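# The break room at Lomar, part three: the microwave counter

Third page of the gallery. The first covered the lockers and the coat rail, the second the sink and the drying rack. This one is the counter along the back wall, where people heat lunch.

The break room serves the Lomar office on the second floor of the Mivwood building. We redid it in December on a small budget, mostly with things that were already in storage. Aminu Dauda did the measuring and ordering. I did the painting and most of the carrying, and Kastriot Mladenović from the ground floor lent us his long level and his drill.

What we had before was a brown shelf unit from the old copy room. It was too deep for the wall, so the microwave sat far back and you had to lean in to get a plate out. The cord ran across the front of the shelf below. Two people could not use the counter at the same time, and at noon there was usually a line out to the hallway.

## What we changed

The new top is white and smooth. We looked at a wood-look top from Collden that cost less, but the sample stained when Aminu left a tea bag on it overnight. The white one wiped clean with a damp cloth, so we paid the difference and took money out of the chair budget to cover it. The chairs will have to wait until spring.

The top sits 90 centimeters off the floor. Aminu wanted it lower. We propped a board at three different heights one afternoon and had people carry a bowl of water to it and set it down. Ninety was the height with the fewest complaints. If you are copying this for a room where people sit to eat, go lower.

We took out the shelf over the counter and did not put it back. It held coffee filters, a first aid kit and a lot of old catalogs from Quiambao. The first aid kit is now by the door, at eye level. The filters are in the drawer under the coffee maker. The catalogs went to recycling.

The wall behind got two coats of washable paint. It needed a third in the corner where the old unit had rubbed through to the plaster. We filled the screw holes first and sanded them the next morning.

## Electrical

There were two outlets on that wall and both were low. The building electrician moved them up above the counter, which came to 351 dollars with the cover plates. It was the largest single cost of the job. The cords no longer hang down in front, and you can unplug things to clean behind them without getting on the floor.

We asked for separate circuits for the microwave and the kettle. In the old room, running both together would trip the breaker, and the reset was in a locked closet downstairs. Kastriot had the key and got tired of the phone calls.

## House rules

These are taped inside the cupboard door. We kept the list short.

- Cover soup and sauce.
- Take your plate out when it's done.
- Wipe up spills before you leave.
- No fish between 11:30 and 1:00.
- Nothing gets stored on the counter overnight.

The last rule has been the hardest to keep. The counter is the first flat surface you reach when you come in from the stairs, and it collects mail, keys and umbrellas. Aminu put a basket by the door for these and it has helped some.

## Dishes

The mixed plates from the old cupboard were sorted on the floor of the hallway. Anything chipped was thrown out. Anything with a metal rim went in a box marked for the meeting room, where there is no microwave to put it in. The rest were washed and stacked by size.

If you brought a plate from home and can't find it, look in the meeting room box first. After that, ask me. There is a casserole lid with no casserole that we would like to give back to someone.

## Pictures
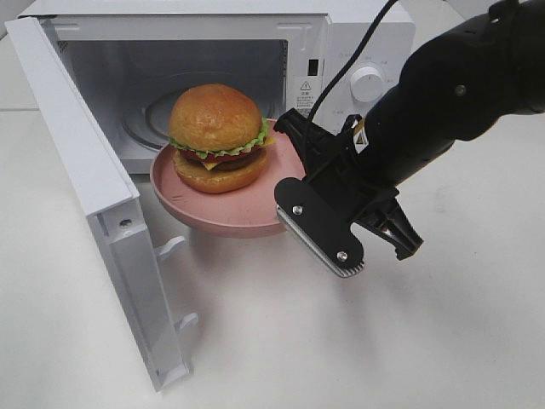 A hamburger on a pink plate at the mouth of the microwave, with the door all the way open.
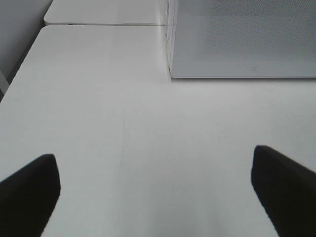 ## Living with it

The white shows crumbs more than the brown shelf did. Some people count that as a fault, but I have seen more wiping in the past few weeks than in the two years before. For everyday cleaning we use dish soap and warm water. We tried a scouring powder on a sample piece and it left the surface dull, so please don't use it on the counter. The green pads are out for the same reason. Soft sponges are in the drawer to the left of the sink.

Hot pans go on a trivet. The supplier says the top will take more than 200 degrees for a short time, but we would like to avoid finding out.

A counter door needs room to swing. When we laid out the wall, Aminu cut the footprint of each appliance from cardboard, with an extra flap for any door, and moved the pieces until nothing bumped. The first layout had the kettle on the hinge side of the microwave. We swapped that before anything was plugged in. The cardboard pieces are still in the storage room if another floor wants them.

Still to do: a strip of sealant along the back edge, a hook for the dish towel, and a new bin with a lid that closes. Kastriot would like his level back as well, and it will be returned when the towel hook is up.

The next page is the table and the window side. It will go up when the blinds are in.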